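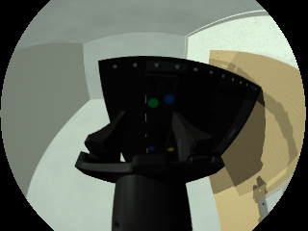 Before you let the arm near the rack: house rules for simulated runs

These are the rules we use at Udton for rack work in simulation. Kinga Juhász wrote the first version on the back of a delivery note, and it has grown since. If you have come from the Clatelon course you will know half of it already and disagree with the other half.

You need a working scene, a rack model, and an arm that answers when spoken to. Allow a morning.

Step 1. Freeze the scene file

Save the scene under a new number and lock it. Do not "just nudge" the table afterwards. We once spent a week comparing runs from two scenes that differed by the height of one table, and the graphs were lovely. If something has to move, it gets a new number and a line in the log saying who moved it.

Step 2. Write down the stop rules first

Decide what ends a run before you have seen one. Ours are:

Any contact between the arm and the rack frame, however gentle.
Contact force over 200 newtons anywhere, including places you swear it can't reach.
More than 9 seconds without progress towards the target.
The operator saying "oh no". (Wanda Kalinowski added this one and it has caught more bad runs than the force limit.)

Put them in the config, then print them. People argue less with paper.

Step 3. Set the approach

Bring the gripper in level and slow down well before the rack. Half speed is fine in open space, a tenth once you are within a hand's width. Yes, it is only a simulation and nothing will break. The habits you pick up in here are the ones you will take to the real cell, where the rack costs money and has Andor Vincze standing next to it.

Check the wrist camera view as well as the room view. A path that looks roomy from across the table can look quite different from the wrist, and the wrist is the part doing the travelling.
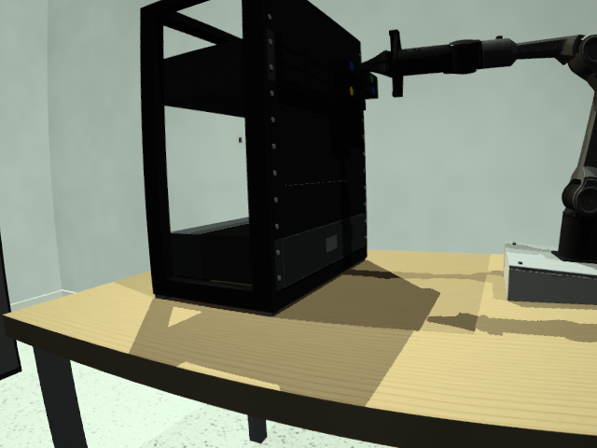
Clearance is where most first attempts fail our review. The Rultomberg checklist asks for a single minimum distance, measured at the fingertip, and people dutifully measure it there and nowhere else. The fingertips are the narrowest part of the hand. With the taper lying right beside the rack and just above the module that sticks out past its edge, the tip is only the start of your sums: there is an upright crossbar behind it that reaches both above and below the arm, and it needs a figure of its own. So does the wrist collar. Measure all of them, at the closest point of the path, and write down the smallest.

Step 4. Name your markers once

Coloured markers are handy until two people call the same one by different names. Keep one table, colour and position against name, and store it with the scene. "The blue one" is not a name. Kidus Degefa has a run log in which "the blue one" means three different things before lunch, and he brings it out for new starters.

Step 5. Do a dry run with the gripper open

Run the whole path with no grasp command. Watch it from start to finish, at normal speed, without your phone. Then run it again with the start pose shifted a little each way. We do 8 of these. If one of them trips a stop rule, go back to Step 3 -- do not loosen the rule. Loosening the rule is how Orbán ended up with version 4 of everything.

Step 6. Log it so that somebody else can repeat it

Each entry needs the scene number, the config, the random seed, the stop rule that fired (or "none") and your initials. Our log stands at run 2264, and the useful entries are the ones with failures in them. "Went fine" tells the next person very little, and I say that as the author of many of them.

Step 7. Get a second reader

Somebody who did not build the scene signs it off. Brayan Puma does most of ours and will send it back if the seed is missing, even if he can see it on your screen. Signed scenes go in the shared folder, unsigned ones stay on your own machine -- where they can do what they like.

Changes to these rules go through Kinga. The next tidy-up is in August, so send complaints before then, with a run number attached.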